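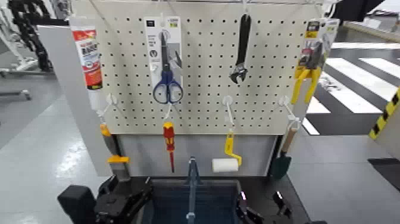

Pegboard

Pegboard is a flat panel with small holes drilled in a regular grid. The holes accept hooks, pins, shelves and other holders, so that objects can be hung on the panel and moved later without making new holes in the wall. It is used in home workshops, garages, kitchens, schools and shops. In some countries it is called perforated board.

Contents
1 Materials
2 Hole size and spacing
3 Mounting
4 Hooks and accessories
5 Use in shops
6 Tool outlines
7 Care
8 See also

Materials

The oldest common material is hardboard, which is made from wood fibers pressed together under heat. Hardboard is cheap and easy to cut with an ordinary saw, but it takes in water and can bend in a damp room. The holes also become wider after many years, especially where heavy objects have been hanging.

Steel pegboard is stronger and keeps the shape of its holes. It is usually painted or powder coated against rust. Some steel panels have slots together with the round holes, and these slots need hooks of their own type. Magnets can also be used on such panels. Plastic panels are light and suitable for wet places such as laundry rooms, but many of them carry less weight than steel. Plywood panels with large holes and wooden pins are sold mainly as furniture for living rooms and children's rooms.

Hole size and spacing

In North America the holes are normally one inch apart, measured from center to center. Two diameters are common, 1/8 inch and 1/4 inch. Hooks for the larger hole do not enter the smaller one. Hooks for the smaller hole can be put in the larger one, but they sit badly and often come out together with the tool.

In countries with metric measures the spacing is often 25 mm. The difference from one inch is very small, and a hook with two pins will normally fit both. A wide shelf or rail is another matter, because the difference grows with every hole and the last pin may miss its place.

Mounting

A typical hook passes through the hole and turns upward behind the board. For this reason there must be an open space at the back. On a plain wall the space is made with strips of wood, which are screwed to the wall studs first. In an unfinished garage the board can be fixed directly on the studs. Metal panels often have folded edges that keep the surface away from the wall, and they need no strips.

Panels can also stand on the floor in a frame. Such stands may be one-sided or two-sided, and some have wheels.

Hooks and accessories

The simplest accessory is the straight hook, a piece of bent wire. Curved hooks, double hooks, loops for screwdrivers, small bins and shelves are also sold. Light wire hooks can jump out when a tool is lifted, and this is the most frequent complaint about pegboard. Makers have answered it with plastic clips, with small screws and with hooks that lock by a quarter turn.

Use in shops

Shops use pegboard for goods in hanging packages. The package has a hole in its upper part, often in a wide shape that lets it hang level on one hook or on a double one. Several packages of the same article hang one behind the other, and the customer takes the first. Long shop hooks may carry a price label at the front end. In many larger shops pegboard has been replaced by slatwall, which has horizontal grooves, or by wire grid.

Tool outlines

In workshops it is an old custom to draw the outline of each tool on the board. A missing tool is then noticed quickly. The outlines may be painted, drawn with a marker or cut from colored film. The disadvantage is that the board must be painted again when the order of the tools is changed.

Care

Hardboard should be wiped with a cloth that is only slightly damp. Metal and plastic panels may be washed with mild soap. Bent hooks should be replaced and not bent back, as the wire becomes weak at the fold.

See also

Hardboard
Slatwall
French cleat
Tool storage

This page was last edited on Jun 23, 2026.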